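Review: Grerlow news radio, the hand-crank model

April 22, 2026

The pitch on the Grerlow box is that when a government shuts off the internet, you will still hear the news. It's a serious promise, and the company leans on it hard. The leaflet talks about exiles, protest movements and banned broadcasters, then asks for your email address.

I bought mine in November and have used it most nights for shortwave news. Reception is fair. After dark I can hold a foreign-language bulletin for maybe eight minutes before it slides into hiss. The older Sikemari on my shelf, which cost less, holds the same station longer and doesn't need the wire antenna draped over a curtain rod.

Then there is the "500 stations" claim. I ran the automatic scan several times and the best result was 367, with a lot of those being the same broadcaster counted again one notch over. Plenty of the rest were static that the radio had decided was a station.

The crank works. It also squeaks, loudly, and I wonder who tested this for people who might need to listen in secret. Battery life came to around 8 hours at low volume - fine, but the box says "days."

What bothers me most is the app. A radio sold on privacy should not want my location before it will set the clock. You can skip it, but the skip button is gray on gray and the manual never mentions it.

If you travel to places where the web gets cut, a small shortwave set is still a sensible thing to pack. I'd pack the Sikemari. The Grerlow is going back in its box.
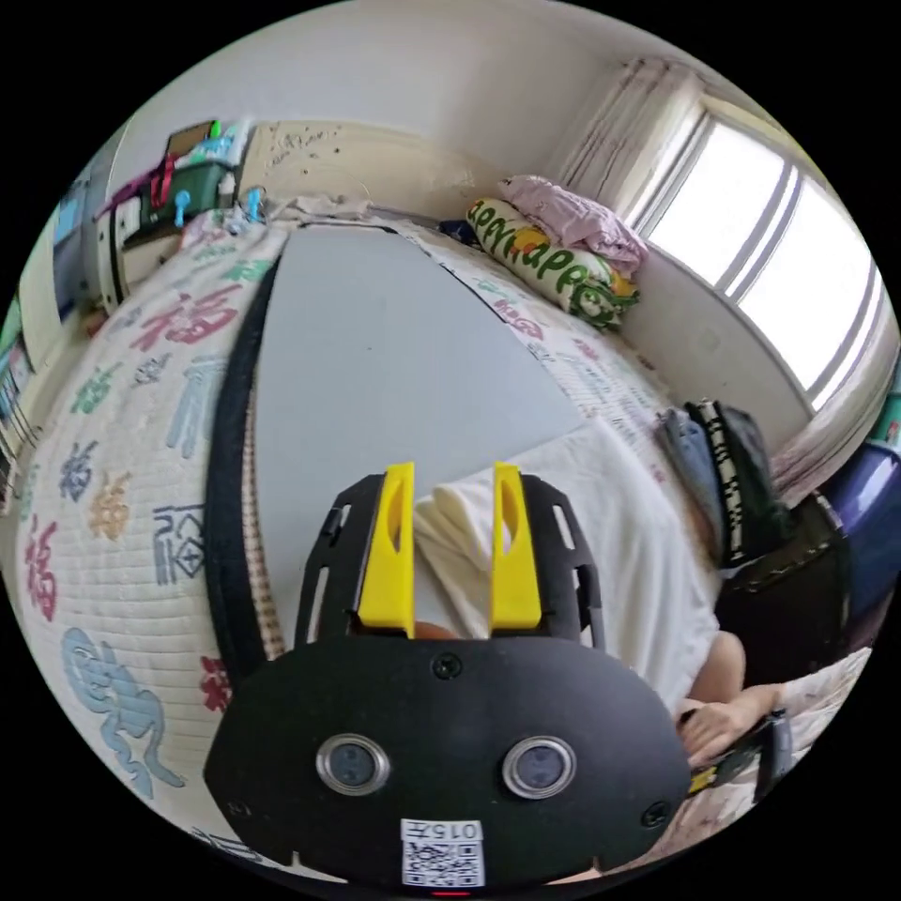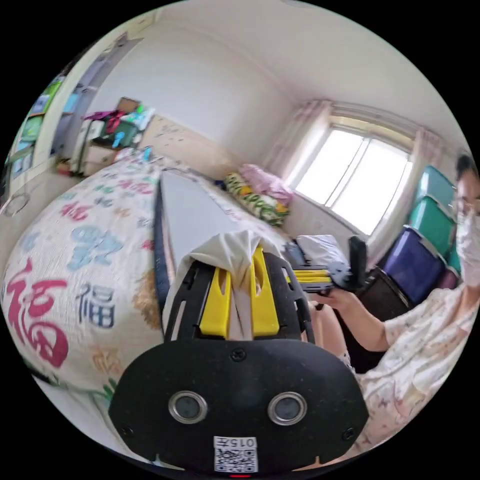

Both pictures: pale cloth held between the yellow fingers.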